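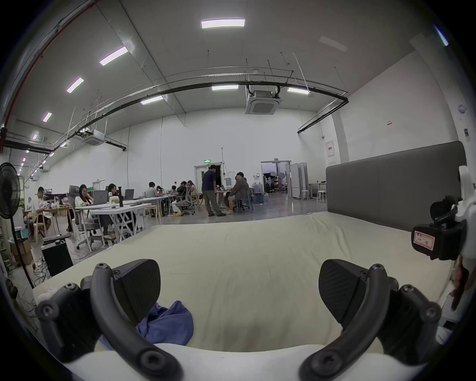
The pads come off first. At Prinport, where the hand grippers are set up and looked after on the same open floor where people do their desk work, every tool gets a new pair of finger pads after 30 hours of use, whether the old ones look worn or not.

The job takes one person and a screwdriver. Each finger is a curved black arm held with round black screws, with a flat matte pad at the end, angled inward. The screws go back by hand for the first few turns, then get a final quarter turn with the driver. Early on, the crew at the Turthorpe shop tightened them harder than that and cracked 16 arms in one January. The replacements were printed in a tougher nylon, and the rule about the quarter turn went up on the wall.

Once the pads are on, the fingers have to close evenly. If one gets to the middle before the other, the tool will shove a cloth sideways before it pinches it. The technician closes the fingers on a strip of paper and pulls. The paper should drag the same on both sides – if it slides free on the left, the left arm is shimmed and the test starts over.

Cloth is the hardest thing these grippers handle. A box has edges in known places. A crumpled shirt on a bed doesn't, and the sheet under it is soft enough to come up along with it. Teltico, which builds the tool, first shipped it with harder pads that worked fine on cups and cartons and kept losing hold of thin cotton. The current pad gives a little under pressure. It also picks up lint, so it gets wiped with a damp cloth at the start of each shift and again at lunch.

The log for tool 277 is a fair picture of what goes wrong. It has recorded 1161 cloth pickups since its last full service. In that time it has needed two pad changes ahead of schedule, one new cable and a new spring in the trigger. The cable was the slow one to find. It had been rubbing inside the grip and dropped out only when the wrist was turned all the way over.

Full service is done at Gourlay, a short drive away, and takes most of a day. The housing is opened, the slides are cleaned and greased, and the opening width is measured again with a gauge block. The numbers go on a card that travels back in the case with the tool.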